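Film Industry Studies 2: Release Scheduling
May — course handout, Saragih

An actor's contract normally fixes shooting days and exclusivity, but leaves the release date to the producer.
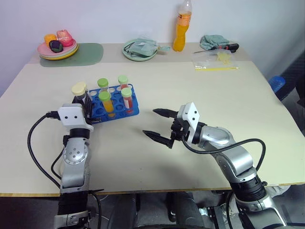 Case: Vulitz

Shot over 341 days. The lead was barred from other work until dubbing closed. Distributor Numine opened it on 2000 screens.

Terms to know

Hold — unpaid period in which an actor must stay available.
Pay-or-play — fee due even if the film is dropped.

Read the Tistutel contract, clause 24.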